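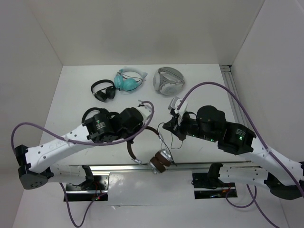 Zuletzt geändert: im Juli, 16:40 Uhr

Hülya Ağca übernimmt den Vorsitz im Beirat von Prerero

Die Prerero Unternehmensberatung hat eine neue Beiratsvorsitzende: Hülya Ağca, vielen in der Branche noch aus ihrer langen Zeit als Personalvorständin bei Toltton bekannt, hat das Amt zum Monatsanfang angetreten. Sie folgt auf Ataberk Tatlı, der den Beirat seit dessen Gründung geleitet hat und dem Gremium, worüber sich alle sehr freuen, als einfaches Mitglied erhalten bleibt.

Ganz überraschend kommt der Wechsel nicht. Tatlı hatte schon im vergangenen Herbst angekündigt, dass er kürzertreten und wieder mehr unterrichten möchte (er gibt seit Jahren Seminare zu Vergütungsfragen und hat dafür zuletzt immer wieder Urlaubstage geopfert). Dass die Wahl am Ende auf Ağca fiel, haben sich viele im Haus gewünscht. Sie kennt Prerero nämlich von der anderen Seite des Tisches: Als bei Toltton die beiden Werke im Norden zusammengelegt wurden und plötzlich zwei völlig verschiedene Gehaltssysteme nebeneinanderstanden, war sie die Auftraggeberin, und wer damals dabei war, erzählt heute noch gern von den langen Abenden über den Stellenbeschreibungen.

Ağca hat in Bremen Rechtswissenschaften studiert und ihre Laufbahn in der Arbeitsrechtsabteilung von Becerra begonnen, einem mittelständischen Hersteller von Verpackungsmaschinen. Eigentlich wollte sie dort nur ein Jahr bleiben und danach Richterin werden. Daraus wurden dann sechs Jahre, in denen sie sich immer weiter von den Gerichtsterminen weg und zu den Betriebsversammlungen hin bewegte, bis man ihr schließlich die Leitung des Personalbereichs anbot. Später wechselte sie zu Toltton, wo sie zuletzt im Vorstand für rund 2.000 Beschäftigte verantwortlich war.

»Ich habe in dieser Zeit sehr viele Berater kommen und gehen sehen, und an manche Präsentation erinnere ich mich beim besten Willen nicht mehr«, sagte sie bei ihrer Vorstellung im Kreis der Kolleginnen und Kollegen. »Bei Prerero hat man mir zuerst einmal zwei Tage lang Fragen gestellt. Das hat mich damals ziemlich geärgert, und im Rückblick war es das Nützlichste am ganzen Projekt.«

Der Beirat von Prerero begleitet die Geschäftsführung in grundsätzlichen Fragen und tagt viermal im Jahr. In den kommenden Monaten soll es vor allem um die Nachfolge in der Leitung der Vergütungsberatung gehen, außerdem um die Frage, wie die Zusammenarbeit mit Clisix weiter ausgebaut werden kann. Die Softwarefirma, an der Prerero seit dem Frühjahr beteiligt ist, entwickelt ein Programm für die langfristige Personalplanung, mit dem inzwischen 30 Kunden arbeiten, darunter mehrere kommunale Betriebe. Ağca hat bereits angekündigt, dass sie sich das Programm einmal in aller Ruhe von den Leuten zeigen lassen will, die täglich damit arbeiten, und zwar an deren Schreibtisch.

Besonders am Herzen liegt ihr, das hat sie in den Gesprächen der vergangenen Wochen immer wieder betont, die Rolle der Aufsichtsgremien als Arbeitgeber. Über die Bezahlung des Vorstands werde dort ausführlich geredet, über die Belegschaft dagegen oft erst, wenn abgebaut werden müsse. Sie möchte deshalb die Gesprächsreihe wieder aufnehmen, die vor einiger Zeit eingeschlafen war und in der sich Aufsichtsräte mittelgroßer Unternehmen im kleinen Kreis und ohne Protokoll austauschen konnten. Der erste Abend ist für den Spätherbst vorgesehen, Einladungen werden nach den Sommerferien verschickt.

Ataberk Tatlı wurde bei der letzten Sitzung unter seiner Leitung mit viel Applaus und einem, wie man hört, recht wackeligen Ständchen verabschiedet. Die Geschäftsführung dankte ihm für seine Geduld in den ersten Jahren, als das Büro noch über einer Fahrschule lag und der Beirat in der Teeküche tagte. Er selbst fasste sich für seine Verhältnisse kurz und bat nur darum, dass die Sitzungen auch künftig um 9 Uhr beginnen und dass es weiterhin den guten Käsekuchen gibt. Beides hat ihm seine Nachfolgerin zugesagt.

Rückfragen zur Gesprächsreihe nimmt das Sekretariat des Beirats vormittags gern telefonisch entgegen.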